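Pads of hand-held gripper slip on thin plastic dishes

Category: Grippers and tooling > Care and repair
Last updated: 1 April 2022

Mavis Hutchins
We have a two-finger hand-held gripper with ribbed pads. On boxes it is good, but thin plastic dishes turn in the fingers. I washed the pads with soap and I tightened the screws on top of the body. It became better for 2 days only. Must I buy new pads, or is the setting wrong?
3 comments · Share

Dridden
Buy new ones. Mine last 40 hours of work and then I change them.
0 comments · Share

Sadao Kudo
Please do not buy yet. Soap can leave a film on the pads, and this film is slippery. Wipe them with a cloth and a little alcohol, let them dry, and look along the ribs from the side. If the ribs are still sharp, the pads are good. Then close the fingers slowly on a piece of paper. When the paper is held at one end of the pads but is loose at the other end, the fingers are not parallel. Loosen the pad screws half a turn, close the fingers so the pads find their place, and tighten again a little at a time.
2 comments · Share

Enavthorpe
I agree with Sadao about the paper, but after it you should also try the real dish, slowly and with light force. Check both pads for the same height before you close. My test piece is a cream disposable bowl, stood on its edge and leaning on a red glass dish, so one finger can go behind the rim and the other stays a little to the right, over the tablecloth. If the bowl turns when you lift it, go back to the pad screws and repeat the paper test.

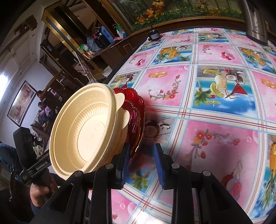
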